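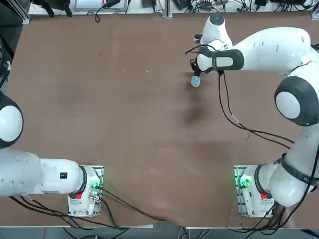 Le vinaigre blanc ne nettoie pas tout, et il serait temps que les sites d'astuces arrêtent de le prétendre. Je tiens cette page depuis assez longtemps pour avoir essayé la plupart des recettes qu'on m'envoie, et je dirais que la moitié ne fait rien, qu'un quart abîme et que le reste revient à passer une éponge humide. Prenez un grand plateau mat, brun-rouge, comme celui-ci, avec ses traces plus claires et ses petits points pâles. Le premier réflexe de beaucoup de gens sera de sortir une bouteille de vinaigre ou un citron coupé. Sur du mat, c'est une drôle d'idée. Une trace claire peut être un dépôt ou une usure de la finition, et dans le second cas aucun produit ne la fera partir, on ne fera qu'agrandir la zone abîmée.

Commencer par l'ongle

Passez l'ongle sur la trace, à sec, sans appuyer. Si ça accroche et que ça s'écaille, c'est posé dessus : chiffon microfibre humide, une goutte de liquide vaisselle, rinçage, séchage. Si l'ongle ne sent rien, mouillez légèrement du bout du doigt. La trace disparaît tant que c'est humide et revient en séchant ? La surface est rayée ou délavée, rangez les produits. J'ai perdu une soirée entière sur une table de cuisine avant de comprendre ça.

Les pâtes miracles au bicarbonate

Le bicarbonate est un abrasif. Doux, d'accord, mais un abrasif quand même. Sur une casserole en inox brûlée il rend service, sur un plateau mat il fait des ronds brillants, surtout si on frotte en petits cercles comme le recommandent toutes les vidéos. Quant au mélange bicarbonate et vinaigre, il mousse joliment et il reste à la fin une eau à peine salée. La mousse peut décoller un peu de saleté dans un siphon, je veux bien. Pour dégraisser un meuble, le liquide vaisselle fait mieux et coûte moins cher.

On m'a aussi vanté la pâte Brarnetton, « pour toutes surfaces ». J'ai acheté le petit pot. Sur l'évier, correct. Sur un vieux plateau de bureau, un voile gris que j'ai mis deux jours à rattraper à l'eau tiède. Toutes surfaces, donc, sauf la mienne.

Les huiles et les cires

Avant de huiler quoi que ce soit, il faut savoir si le plateau est brut, verni ou recouvert d'un revêtement. Une goutte d'eau dans un coin discret donne une idée : si elle fonce la matière en quelques minutes, ça boit, et une huile pourra y entrer. Si elle reste en perle, l'huile restera en surface, collera et attrapera toute la poussière de la pièce. L'huile d'olive, je la déconseille partout. Elle ne sèche pas et finit par sentir le rance. Celle de lin durcit, mais les chiffons imbibés peuvent chauffer et prendre feu tout seuls : on les étale à plat dehors ou on les noie dans un seau d'eau, jamais en boule dans la poubelle.

Pour les finitions mates, la cire a un autre défaut, elle fait briller par plaques. Le conditionneur Kinyua annonce un « mat préservé » ; chez moi, vu de face, c'était vrai, et en lumière rasante on voyait chaque passage du chiffon.
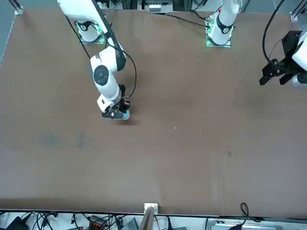 Grand plateau brun mat : toujours essayer dans un coin d'abord.

Poncer, quand et avec quoi

Si le plateau est en bois massif et que la finition est morte, poncer est une vraie solution. C'est aussi la plus longue. Toujours dans le sens du fil, à la cale, et on dépoussière entre deux grains. Je lis un peu partout qu'il faut monter jusqu'au grain 1000 pour un toucher parfait. Sur une table qu'on va huiler, c'est du temps jeté : le bois trop fermé absorbe mal. Je m'arrête bien avant et je n'ai jamais eu de plainte.

Sur un placage, prudence extrême. La couche est mince, on la traverse dans les angles sans s'en rendre compte, et là il n'y a plus de recette du tout. Sur un stratifié, on ne ponce pas.

Les marques blanches de tasses

Mayonnaise, dentifrice, cendre de cigarette, fer à repasser sur un torchon : j'ai tout essayé sur la même table vernie, par curiosité plus que par espoir. La mayonnaise a un petit effet si on la laisse une nuit, parce qu'elle est grasse. Le dentifrice raye. Le fer, tiède et sans vapeur, donne parfois un résultat sur une marque récente, par passages de 6 secondes. Au-delà, on risque de faire cloquer le vernis. Sur une marque ancienne, rien n'a marché.

Les sous-mains et protections

Le film transparent Jolevdale, vendu au mètre, protège bien des rayures. Il emprisonne aussi l'humidité, et si on pose dessus un plat chaud il adhère au vernis. Après une cire ou une huile, j'attends 14 jours avant de couvrir quoi que ce soit, même si la notice promet moins. Pour un plan de travail où l'on pose des outils ou du métal, un simple feutre épais me paraît plus sûr, à condition de le secouer souvent : un grain de sable coincé dessous fait plus de dégâts que l'outil.

Ce que je garde sous l'évier

Du liquide vaisselle, deux microfibres (une pour laver, une pour sécher, et je ne les échange pas), une brosse à dents usée pour les joints, un flacon d'alcool ménager pour les traces de feutre et de colle. L'alcool, jamais sur un vernis ancien, il peut le dissoudre. Le vinaigre, je le garde pour la bouilloire.

On m'a encore écrit mardi pour me recommander le marc de café contre les rayures. Ça teinte, oui, jusqu'au prochain coup d'éponge.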